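Oilcloth

Oilcloth is cloth that has been coated so water can't get through it, and I've been a little obsessed with the stuff ever since I inherited a roll of it from my aunt's pantry. This is my entry on it for the household pages, so expect facts mixed in with a fair amount of me!

The old kind was cotton or linen brushed with boiled linseed oil, coat after coat, with days of drying in between. Pigment went into the oil to give it color, and a pattern could be printed on top before a last layer of varnish. It smelled strong, it cracked along the folds if you stored it badly, and people put it on everything – tables, shelves, carriage seats, even floors. Sailors wore coats made of a close cousin, which is where the word oilskin comes from.

Most of what gets sold as oilcloth today is cotton or polyester with a vinyl coating. Purists grumble about the name, and I used to be one of them, but I've come around. The vinyl kind doesn't go sticky in the heat the way linseed oil can, and the prints are a lot of fun (my first one was all lemons).

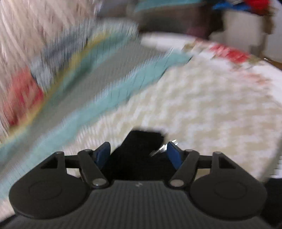
Fitting it to a round table is the part people write to me about. You want a drop of 6 inches or so all the way around, which means adding 12 to the width of the top. Lay the cloth face down, fold it in quarters, and swing a pencil on a string from the folded corner. Cut one layer at a time if your scissors struggle. The edge won't fray much, so a hem is up to you. I usually skip it, though bias tape looks lovely if you have the patience.

Creases are the other big complaint. Rocío Vallejo, who taught the sewing class I took in Arrieta one November, hung hers over a shower rail and ran the hot water for a while. I just leave mine in the sun with the pattern side up. Please don't iron the front of it – I did that exactly once and lost both the cloth and the iron.

For cleaning, a damp rag and a drop of dish soap will do. Bleach dulls the print, and a hot pan straight off the stove will leave a mark for good. Store it rolled on a cardboard tube, never folded. My aunt's roll is still on its original tube, with 2893 penciled inside the end, and I haven't worked out what the number means.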